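Hivex Garment Handling: Frequently Asked Questions for Operators and Partner Sites

Last updated Tuesday, August 4, 2026

These are the questions we hear most from new operators and from sites that are thinking of sending us clothing or hosting a station. If yours is missing, write to Lamisi Tsikata at the Grornville office.

General

What is the project collecting?

Recorded examples of a person guiding a robot arm through everyday work with clothes: picking up a shirt, spreading it out, turning a sleeve, folding, stacking. Each example is called an episode. An episode holds the wrist camera video, the arm and finger positions, and a short text label saying what the task was. The episodes are used to train a model that has to do the same work without a person guiding it.

Why clothing?

Cloth has no fixed shape. A box can be measured once and picked up the same way every time. A T-shirt lands differently each time it is dropped, and the model needs to see a lot of those landings before it does anything sensible with a new one.

How many episodes do you have?

The current release, Maurya, has 428 accepted episodes of T-shirts only. Another 316 with mixed garments are waiting for review and will go into the October release.

Is this the same thing as Plusura?

No. Plusura is the labeling tool. Operators use it after a session to trim episodes and add text. You can record without ever opening it, but your episodes will sit in the queue until someone labels them.

Recording

How long should an episode be?

Most T-shirt episodes should finish in under two minutes. There is no minimum. If you are still working at the two-minute mark, stop, save what you have and mark it "incomplete." Do not rush the last fold to beat the clock.

How should the garment start out?

Drop it from elbow height and leave it the way it lands. Do not straighten it first. If the shirt falls off the table, pick it up and drop it again before you start recording.

Where should I grasp?

Grasp a fold, hem or seam that the fingers can close on from above. Flat cloth in the middle of the chest is hard to pick up and tends to slide. Come down with the fingers open, close them on the fold, and pause briefly before you lift or pull. The pause makes the moment of contact easy to find when the episode is labeled. 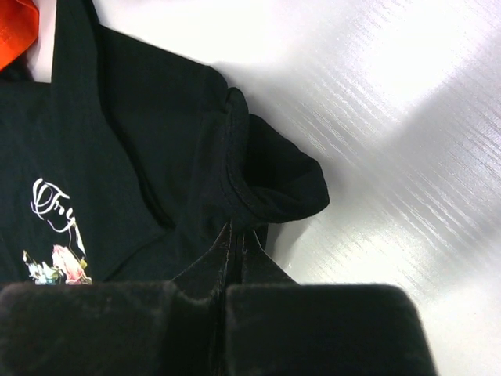
A fold of a black T-shirt held between the fingers, with the bunched sleeve beyond it.

Does it matter if the fingers hide part of the shirt?

No. With the camera that close, the fingers will always hide something. What we want to see is cloth on both sides of the grasp. If all you can see is fingers, raise the arm and come in again from a different side.

What if I miss the grasp?

Open the fingers, back off a little and try again in the same episode. Misses followed by a second try are useful, and we keep them. After 5 misses in a row, end the episode and mark it "no grasp."

Can I use my hands to fix the shirt?

Not while recording. If a hand comes into view, the episode is rejected, even if the rest of it is good. Between episodes you can handle the garment as much as you want.

What about glare on the table?

Some glare is fine and so are shadows. The model will be used in rooms with all kinds of light, so we do not try to remove either one. Tell us only if you can no longer make out the edge of the garment in the live view.

How often should I change garments?

After 15 episodes, switch to another one. Garments with prints, pockets or contrast stitching should be mixed in with plain ones. Try not to record all the dark shirts in one session and all the light ones in the next.

Labeling

What should the text label say?

Say what was done, in one plain sentence. "Pull the sleeve flat" is good. "Shirt" is too short. Do not describe the brand or read out what is printed on the garment unless the task depends on it, as in "fold the shirt so the print faces up."

Should I write one label or several?

Write one for the whole episode, then one for each step if there is more than one. A step starts when the fingers begin moving toward the cloth and ends when they let go. If the fingers hold the same piece of cloth through a lift and a fold, label that as a single step.

How do I mark the grasp type?

Plusura gives you four choices: hem, seam, fold and flat. When two could apply, choose the one closest to the fingertips. If you can't tell from the video, choose "unclear." Please do not guess. We would much prefer an "unclear" to a wrong answer, and unclear labels do not count against your acceptance rate.

Can I relabel someone else's episode?

You can suggest a change. The original operator gets a notice and has a week to accept it or write back. After that the reviewer decides.

Garments and partner sites

What condition should clothes be in?

Washed and dry. Worn or faded is fine, and small holes are fine too. We cannot take anything with loose beads, pins or open zippers, which catch in the finger pads.

Do we get the clothes back?

Only if you ask on the intake form. Otherwise they stay in the Grornville rotation until they wear out, and then they go to textile recycling.

What does a host site need to provide?

A sturdy table, a grounded outlet, a wired network connection and enough floor space for an operator to sit next to the arm. We bring the station and set it up, which takes most of a day. Your staff do not have to operate it.

What happens if something personal ends up in a recording?

Report it to Lamisi the same day with the episode number. The episode is locked right away and nobody outside the review team can open it. If it can be trimmed, we trim it. If not, we delete the whole thing, including the backups.

Can we see the episodes recorded at our site?

Yes. Each site gets a read-only login. Video is available the morning after a session and labels appear once the review is done. Downloads are limited to accepted episodes.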